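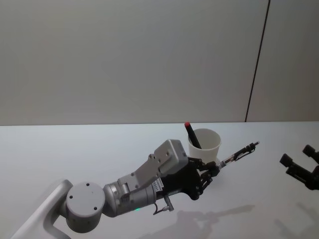

Reading time: 5 min

How to press and mount garden plants for a small herbarium

By Haf Beddoe and Miklós Kelemen, updated 8/5/22

I started to press plants in the garden at Florongate when I wanted to remember which salvia had grown in which bed. My first sheets were brown and badly glued, and I have thrown most of them away. The method I describe is the one I use now. It needs no special shop and not much money, but it needs patience during the drying.

What you need

Old newspaper, the matt kind. Glossy magazine paper does not take the moisture.
Corrugated cardboard, cut to the same size as the folded newspaper.
Two flat boards and two straps with buckles.
Strong white paper without acid, for mounting.
Thin strips of gummed linen tape, or PVA glue and a small brush.
A pencil and a notebook.

Collecting

Go out in the late morning, when the dew has gone. Plants that are wet from rain will turn black in the press, so on a rainy day it is better to stay at home and write labels. Choose a stem which has leaves, open flowers and, if possible, a bud or a young fruit. A single flower head is pretty but it tells very little to the person who looks at it later. The leaves at the base are often a different shape from the leaves higher up, and I advise you to take one of each.

Take only from your own garden or where you have permission. For grasses and small annuals you may dig the whole plant and wash the roots gently in a bucket. Dry them with a cloth before you continue.

Write in the notebook immediately. Date, place, height of the plant, colour of the flower, smell if there is one. Blue flowers change very much when they dry, and in August of my first year I had a whole row of campanulas about which I could say only that they were pale.

Arranging the plant

Open a sheet of newspaper and lay the plant on one half. Spread the leaves with your fingers, and turn one or two of them over so that the underside can be seen. If the stem is longer than the paper, bend it into a V or an N shape. Do not make a curve, it will try to open again. Thick flower heads such as dahlias can be cut in half from top to bottom with a sharp knife.

Close the newspaper and write the collecting number on the outside in pencil.

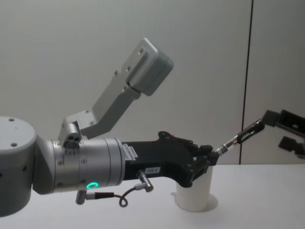
Put a piece of cardboard under the folded newspaper and another one on top, then the next plant, and so on until you have a pile. The boards go on the outside. Pull the straps as tight as you can, stand the press on its side in a warm room with moving air, and leave it until the next day.

Drying

In the first week I change the newspaper every day. At the first change the plant is soft but no longer springy, and it is the best moment to correct a folded leaf. After this do not touch it more than you must. In the second week a change every second or third day is enough.

Tighten the straps each time, as the pile becomes thinner. A plant is ready when it feels stiff and does not feel cool against your cheek. Sedums and other fleshy plants are a difficult case. Oľga Trnka taught me to dip them for a moment in boiling water before pressing, and then they dry nearly as quickly as the others, although they lose some colour.

Please do not use an oven. The leaves become brittle and break when you mount them.

Mounting
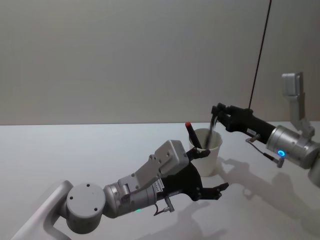

White paper cup on a white tabletop.

Lay the dry plant on the mounting paper and move it until you like the position. Leave the lower right corner free for the label. Fix the stem with narrow strips of linen tape, beginning at the base. Heavy fruits need a strip on both sides. If you prefer glue, brush it thinly on a plate, touch the plant to it, and place it on the sheet under waxed paper and a few books overnight.

The label

Write in permanent ink or in pencil. Mine look like this:

No. 1503
Salvia pratensis
Florongate, lower bed by the wall
Height 62 cm, flowers violet-blue
Coll. H. Beddoe

Loose seeds or petals go into a small folded paper envelope, glued in an upper corner.

Keeping the sheets

Store them flat, in a closed box, in a dry room. Before a new sheet joins the others I put it in a sealed bag in the freezer for one week, against beetles, and I let it come back to room temperature before I open the bag. Look through the boxes every spring. Fine brown dust under a plant means insects, and that sheet must return to the freezer the same day.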